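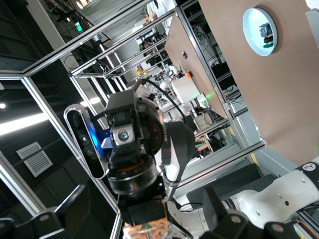
3.2 Bowls and small items

The tabletop tasks were built on a survey of where small household items end up when a table is cleared. Osei and Ayaaba visited 13 homes in Prungate in April and listed what was found in open dishes on kitchen tables, hall shelves and desks. Keys, batteries, wrapped candy, hair ties and pen caps made up most of the lists. A dish was counted as a catch-all if it held items from at least two categories and had no lid. Fruit bowls were counted only when they also held something other than fruit.

From the lists we drew up a set of 60 items. Each had to fit inside a bowl without touching the rim on both sides, and each had to be light enough that an empty bowl would not tip when the item was set against its wall. Glass items and anything with an exposed blade were left out. Packaged food was kept in its wrapper. Wrappers were replaced when they tore, and the replacement was entered in the item sheet under the same number.

Bowls were round and open. Color was recorded separately for the outside and the inside, as the two often differ in everyday tableware. The bowl in Figure 2 is white with a light blue interior and is shown on a tan surface with a small dark item in it. Contrast between item and interior was scored from 1 to 5 by two raters, Amoah and Dunbar, working from the same printed color card. Where the scores differed by more than one step, Zakaria gave a third score and the median was used. Patterned wrappers were scored by their largest single area of color.

Bowl placement followed the survey. In most of the homes the catch-all dish stood near an edge or corner of the table, so the central third of the surface was used for only a small part of the layouts. Items outside the bowl were set down one at a time from a numbered list, and no item was placed closer than its own longest side to another. Items that rolled were put back once. If they rolled a second time, the layout was dropped and the next one on the list was used.

In total 600 layouts were prepared. Each sheet gives the bowl, the items inside it at the start, the items outside it, and the item to be moved. An item was counted as put away if it rested on the bowl's inner surface or on other items in the bowl, with no part touching the table. Items leaning over the rim were marked as partial and are reported separately in Section 4.1.

Figure 2. Bowl with light blue interior, containing one small item, on a tan surface (upper right).

3.3 Surface preparation

Surfaces were wiped with a damp cloth at the start of each session and left to dry before the first layout. Stains and scratches longer than the width of a bowl were noted on the sheet. No tablecloths or mats were used, although several of the surveyed homes had them. Their effect on sliding is left to later work.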